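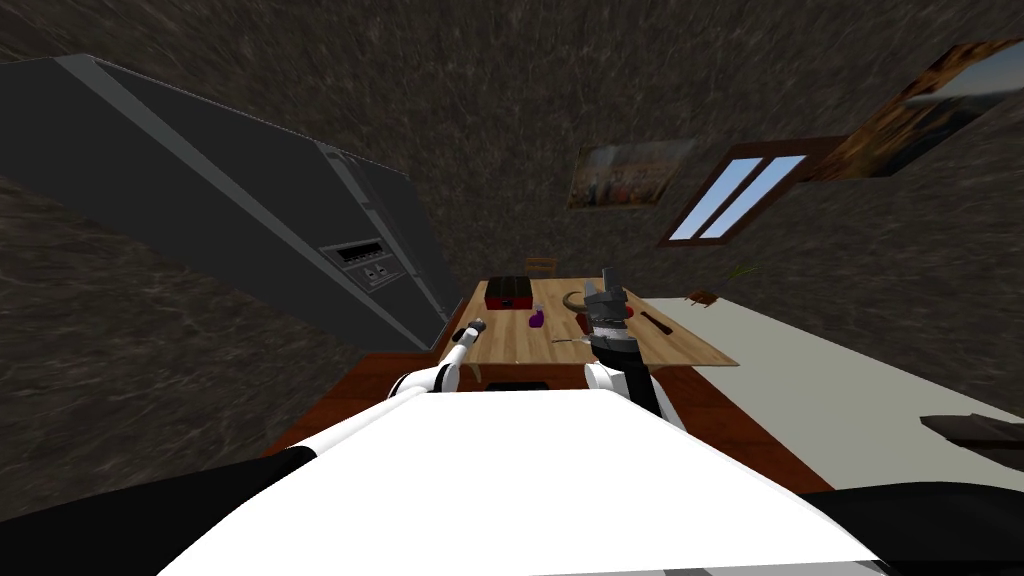 Lisance Planning Suite: Review for Teaching and Research Use

Prepared for the Gulport Software Assessment Service by Agustina Navarrete
Published July 23, 2020

Lisance is a planning and simulation package for two-armed robots, supplied by Besnard under a site licence. It combines a scene editor, a motion planner, a task sequencer and a set of tools for recording and replaying runs. The Service was asked to judge whether the package is suitable for shared use by the teaching laboratories and the manipulation group at Sinomdale. Testing began in April and was carried out on two desktop machines of ordinary specification. No physical robot was used at any stage, and the findings below should be read with that limit in mind.

Installation and licensing

Installation is straightforward on a machine to which the user has full administrative rights. On a managed machine it is less so. The installer writes to a system folder without asking, and the licence service must be restarted by hand after each update. Besnard's written instructions cover the first point but omit the second, and a member of staff who did not know of it would reasonably conclude that the licence had lapsed.

Each site licence allows 10 users at one time. A session that closes badly continues to hold its place until the licence service is restarted. In a class of any size this will be felt quickly.

The scene editor

The Service worked mainly with a kitchen scene: a wooden table set with small objects, a refrigerator to one side, a countertop to the other, and a white two-armed robot facing the table. The editor handled this scene well. Objects can be placed by dragging or by typing a position, and the two methods agree with each other, a courtesy which earlier packages seen by the Service did not always extend.

Changes to the layout are held apart from the base scene in a separate file. A teacher can therefore issue one kitchen and several arrangements of the table without copying everything each time. The arrangement files are plain text, they can be compared line by line, and they survived being moved between our two machines without alteration.

The editor does not warn the user when two objects overlap. The fault only comes to light when the simulation is started and the objects push one another apart. Viorica Golob, who carried out most of the editing tests, recommends running the physics for a moment after every change and then saving the settled positions. We adopted this as our normal practice and suggest that other users do the same.

Motion planning

The planner is the strongest part of the package. It treats the two arms as a single system by default, so that a path for one arm takes account of the space swept by the other. Either arm may also be planned alone, with its neighbour held still.

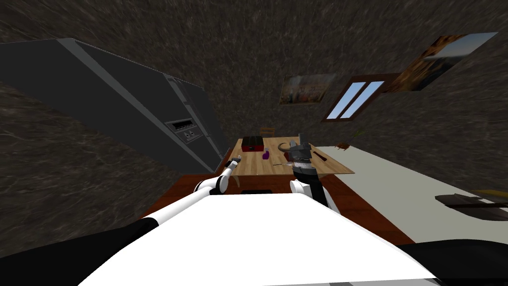 Where a path cannot be found, the planner reports which limit was reached first: joint range, collision or time. The report names the joint or the pair of bodies concerned. Students in particular will benefit from this, as the more usual message of simple failure teaches them very little. The time limit is set to three seconds on installation and should be raised for any task in which both arms work over the same part of a table.

Two weaknesses should be recorded. The first is that paths are smoothed after the collision check and are not checked again. In our tests the smoothed path occasionally passed closer to an obstacle than the stated margin allowed — never far inside it, but enough that a cautious user will set the margin wider than is strictly needed. The second is that the planner does not give the same result twice unless a seed is set in the project file. The option exists, but it appears only in an appendix to the manual.

Task sequencing

Tasks are built as a tree of steps, each with a condition for starting and a condition for success. The drawing tool for these trees is clear and can be learned in an afternoon. Larger trees become hard to read, and there is no means of folding away a finished branch. Staff with some programming experience will prefer the text form, which is complete and well documented.

Grasp selection is handled within the sequencer. The user supplies a list of acceptable grasps for each object, and the software tries them in order. For boxes and upright bottles the lists supplied by Besnard served without change. Thin utensils lying on a flat surface required more attention, and we wrote our own entries for these. It would be helpful if Besnard were to supply a fuller set. 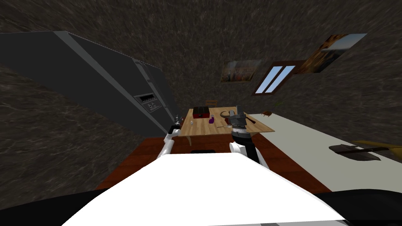
The sequencer will also accept a recovery step, to be tried when a grasp is reported as failed. This worked as described in the manual. The judgement of failure rests on the gap between the fingers at closing, so very thin objects may be reported as missed when they have been held. A threshold can be set for each object, and for cutlery it must be.

Recording and replay

Every run may be stored with its camera views, joint positions and planner messages on a common clock. We stored 726 runs in the course of this review. Three of them could not be reopened, in each case following a full disk, and the software had given no notice of the shortage when the recording was made. All the remaining runs replayed correctly.

Stored camera views can be written out as still images at any chosen moment. The export command accepts a list of times, and it may be run without opening the main window. The manipulation group regards this as an important point, as its image collections are prepared overnight.

Support

Besnard replied to each of our written queries, usually by the next working day. The replies were courteous and specific. A request for a second check on smoothed paths has been accepted, although no date was offered.

Recommendation

The Service recommends Lisance for research use at Sinomdale with immediate effect. For teaching, it recommends adoption once the restart of the licence service can be carried out by laboratory staff without calling on central support. Users in both settings should set a planner seed in every new project, widen the collision margin from its installed value, and confirm that disk space is available before any long recording.

Queries concerning this review should be addressed to Agustina Navarrete at the Service. The arrangement files and grasp entries prepared during testing are available to licensed users on request.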